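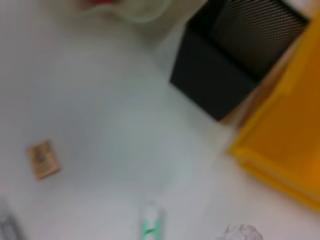

The **Perron** is a tube-driven overdrive pedal made by Furkton for electric guitar and bass. It runs on a 9-volt supply and draws 100 mA, which rules out battery use. The circuit was drawn up by Tiina Ahonen and has three gain stages — the last can be bypassed with an internal switch.

## Controls

Drive, tone and level are set with rotary knobs. The tone control is a passive low-pass filter placed after the clipping stage.
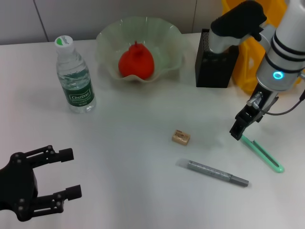
The Perron's housing is folded steel, closed with seven screws. Their heads sit flush; small round dark bolts or rivets can be seen on the side plates of the black gripper's fingers. A later version, the Cevley, uses the same housing and adds a buffered output.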